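Chapter 6
What the Simulator Leaves Out

By the end of this chapter you should be able to:

say which parts of a control stack a simulated room can test, and which it only appears to test
write a check that fails when the camera pose in the planner and the camera pose in the renderer disagree
read a published success rate and list what you would need to know before believing it

You will need the Judia room files and a working copy of the Skekirent planner from Chapter 5. The exercises at the end assume both.

6.1 A good number and what it is worth

Suppose you are handed a report. A controller was run 2,013 times in a simulated study and it reached its target in nearly every run. The report has a tidy table, a curve that climbs and then flattens, and a paragraph saying that the method is ready to be tried on hardware.

Your first reaction should be to ask what was allowed to vary. In the report this chapter is loosely built around, an internal one from the Hullon project, the answer was the starting pose of the arm and very little else. The furniture stayed put. The lights stayed put. The pictures on the walls were the same pictures in the same places, and the network had every chance to learn that a certain patch of blue and orange meant "turn left from here". When the authors were asked to shift the wall pictures and run it again, they managed 121 runs before giving up, and the table in the second report was a good deal shorter.

I don't tell this story to be unkind to the Hullon authors. They published the second table, which many would not have done. But a network that sees through a camera fixed near its own hand will use whatever that camera gives it, and what it gives is often a strange, tilted slice of the room with nothing in it that the task is about.

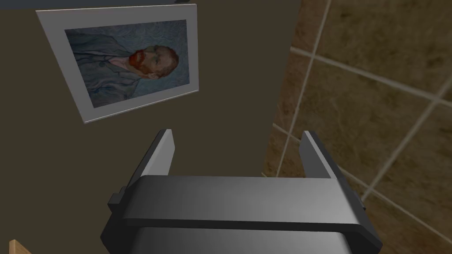 Does a wrist view need to be turned the right way up before it is fed to the network?
Usually there is no need, provided the same rotation applies in training and in use, but any code that assumes gravity points down the picture must be told the true camera pose.

The second half of that answer causes more trouble than the first. Learned parts of a system will often put up with a tilted view. Hand-written parts will not. A filter that throws away "floor" by dropping the lowest rows of the depth map is a typical offender, and so is a grasp scorer that prefers "upright" shapes. Both work well on a level camera on a stand. Move them to the wrist and they go on returning numbers, which is the worst thing they could do. An error message would at least have cost you only an afternoon.

6.2 Three kinds of agreement

When people say that a simulator "matches" the real world, they may mean any of the following, and you should make them say which.

Agreement of geometry. The shapes, sizes and positions used by the planner are those used by the renderer. This sounds too simple to go wrong. It goes wrong all the time. The planner may hold a simplified box for a desk while the renderer draws the desk with its screen and keyboard, and a path that skims the box will pass straight through the screen. If contact is switched off for small objects to save time, as it was by default in early Judia files, the arm will pass through the keyboard too, and the run will be logged as a success.

Agreement of appearance. The drawn picture is close enough to a camera's picture for the perception code to behave in the same way. Nobody has a good general test for this. Be wary of anyone who offers a single score. Flat, even light and walls of one plain colour are cheap to draw and kind to a segmenter, and a scorer trained on them has had an easy childhood.

Agreement of timing. Commands arrive, and pictures come back, with the delays that a real machine would have. Most simulators step the world, draw it, run the controller and step again, so that the controller always acts on a fresh picture. Real controllers act on stale ones. In my own tests a delay of 2 frames was enough to make a tidy reach overshoot, and the controller had looked faultless until then.

Of the three, geometry is the one you can check properly, and so it is where we begin. The Hauksdóttir layout, used from here to the end of the book, was chosen because it is cluttered in a dull, domestic way. There is a desk with a monitor on it, a sofa, a side table with a cup, and two arms that must share the space with all of it and with each other. A two-arm setup is harder on a planner than it looks, as each arm is a moving obstacle for the other, and each is liable to block the other's view.

A planner that treats the second arm as frozen while it moves the first will pass many demonstrations. It will also fail the moment both are asked to move at once. When you read a claim about two-arm planning, look for the sentence that says whether the arms moved together. If you can't find it, assume they took turns.

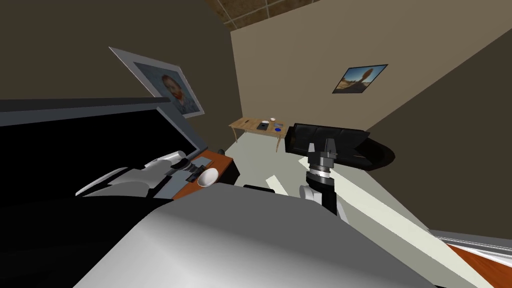 6.3 Checking the camera pose

We start with the smallest useful test. Pick a point whose position is known in the room file, such as the corner of a desk. Ask the planner where that point should fall in the wrist view. Then ask the renderer where it does fall. The two answers should differ by less than a pixel at every arm pose you try, and you should try awkward ones, with the wrist rolled well over, as level poses will hide a swapped axis.

Do this before you train anything. Keep the test in the build, and let it stop the build when it fails.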